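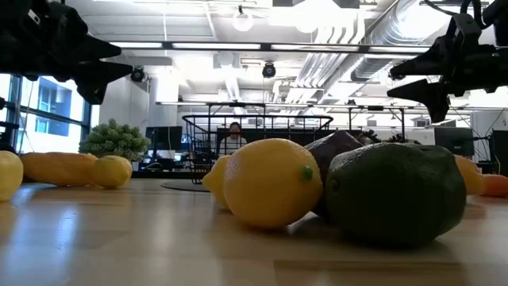 Section 4. Setting Up Your Zodier 611 Produce Cabinet

This section covers placing the cabinet, leveling it, turning it on for the first time and loading it. Read Section 3 (Unpacking) first if the cabinet is still in its carton. Two people are needed for steps 1 to 4. One person can do the rest.

The Zodier 611 comes with one power cord, four leveling feet, three slatted shelves, two deep bins, a drip tray and a small bag that holds the shelf clips and the door key. If the bag is missing, look inside the lower bin before you contact Kandasamy.

4.1 Choosing a location

The cabinet is made for indoor use in a kitchen, pantry or enclosed back porch. It does not have to go against an outside wall. Keep it out of direct sun and away from ovens, radiators and clothes dryers.

Leave a gap of at least three inches behind the cabinet and two inches on each side. The top vent must stay clear. Nothing should be stored on top of the cabinet, including paper bags and dish towels.

The floor must be hard and able to carry the full weight. On carpet, put down a sheet of plywood cut a little larger than the base.

CAUTION: Do not lay the cabinet on its back or side. If it was tipped during delivery, stand it upright and wait 11 hours before plugging it in.

4.2 Placing and leveling

1. With one person on each side, tilt the cabinet back slightly and walk it to its location. Do not pull on the door handle.

2. Screw the four feet into the base by hand until they stop. Then back each one out two full turns.

3. Set a level on the cabinet floor, front to back. Turn the front feet until the bubble sits just behind center. The cabinet should lean back very slightly so the door swings shut on its own.

4. Turn the level side to side and adjust again. Check front to back once more when you are done.

5. Slide the drip tray into the slot under the lower bin. It clicks when it is all the way in.

Note: If the door rubs along the bottom edge after leveling, the hinge may have shifted in shipping. See Section 9, Door and Hinge. Do not try to fix a rubbing door by raising one front foot.

4.3 Installing shelves and bins

1. Push the shelf clips into the holes on both side walls. Each shelf takes four clips, flat side up.

2. Set the shelves on the clips with the raised lip toward the back.

3. Hang the bins on the lower rails. The vented bin goes on the left and the solid bin goes on the right. They are not interchangeable.

4. Press down on the front of each shelf. If it rocks, one clip is in the wrong row.

The middle shelf can be left out to make room for tall items such as celery or a stalk of Brussels sprouts. Store the unused clips in the key bag.

4.4 First power-up

Use a grounded wall outlet. The cabinet draws up to 700 watts while it is pulling down from room temperature, so avoid sharing the circuit with a toaster oven or microwave. Extension cords and power strips may not be used.

1. Close the door and plug in the cord. The display shows two dashes, then the current inside temperature.

2. Hold the SET button until the number blinks.

3. Use the arrows to choose a temperature, and press SET again to save it.

4. Leave the cabinet empty and closed overnight.

The fan will run without a break for most of the first night. A light plastic smell is normal and fades in a day or two. If it bothers you, wipe the walls with warm water and a spoonful of baking soda, then dry them with a cloth.

If the display shows E71, the door sensor is not reading. Open the door, close it firmly and wait one minute. If the code stays on, unplug the cabinet and call service.

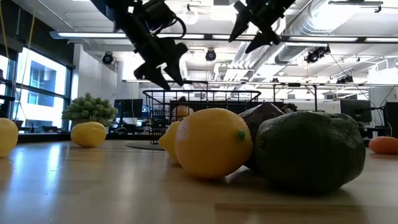

Storage notes by Leidy Benavides
Reviewed for the May edition by Valdemar Bjarnason, Kandasamy Product Support

4.5 What goes in and what stays out

Most questions we get in the first month are about food and have little to do with the cabinet. The settings below are starting points. Kitchens differ, and so does produce, so change them as you learn what works in yours.

Lemons and other citrus. These keep well in the solid bin. Leave them unwashed until you use them. A lemon that has gone soft on one side should come out right away – mold spreads quickly in a closed bin.

Avocados. Ripen them at room temperature first. Press near the stem end with your thumb, and when the flesh gives a little, move the fruit to the middle shelf. Skin color is a poor guide across varieties, as some stay green when ripe. A cut avocado belongs in your regular refrigerator, wrapped, with the pit left in if you like.

Mangoes. Treat these the same way as avocados. Ripe mangoes can go on the top shelf for a few days.

Leafy greens. Use the vented bin, lined with a dry paper towel. Change the towel when it feels damp.

Onions and potatoes. Leave them out of the cabinet and apart from each other. A dark cupboard is fine for both.

Bananas. Leave out. The skins darken below the lowest temperature you would want for them.

Tomatoes. Keep them at room temperature until fully ripe. If you have more than you can eat, the top shelf will hold them a little longer with some loss of flavor.

4.6 Setting out produce before loading

Before you load the cabinet, lay everything out on a clean table and sort it. Anything bruised or split goes in a separate group to be used first. Brush off loose dirt, and remove rubber bands and plastic ties. Warm produce from the garden or the car should come down to room temperature before it goes in.

Load the bins first, then the shelves from the bottom up. Do not let anything touch the back wall, where frost can form. Leave a finger's width between larger pieces.

Note: An open wire basket is a good choice for the counter while fruit finishes ripening. The optional Mastura basket set fits the top shelf as well, so a full basket can be moved straight into the cabinet.
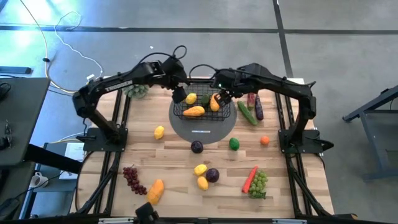 Wire basket on a round turntable, tabletop use.

4.7 After the first week

1. Pull out the drip tray and empty it. A little water is normal. If the tray is full, check that the door is closing all the way.

2. Check the level again. Wood floors often settle a small amount under the new weight.

3. Wipe the door seal with a damp cloth. Do not use bleach, spray polish or scouring pads on the seal.

4. Write the serial number on the inside cover of this guide. You will find it on the silver label behind the lower bin.

For replacement clips, bins or trays, write to Kandasamy Parts in Vultville and give the serial number and the model number, 611. Door keys are cut to order and ship separately.

Continue to Section 5, Daily Use.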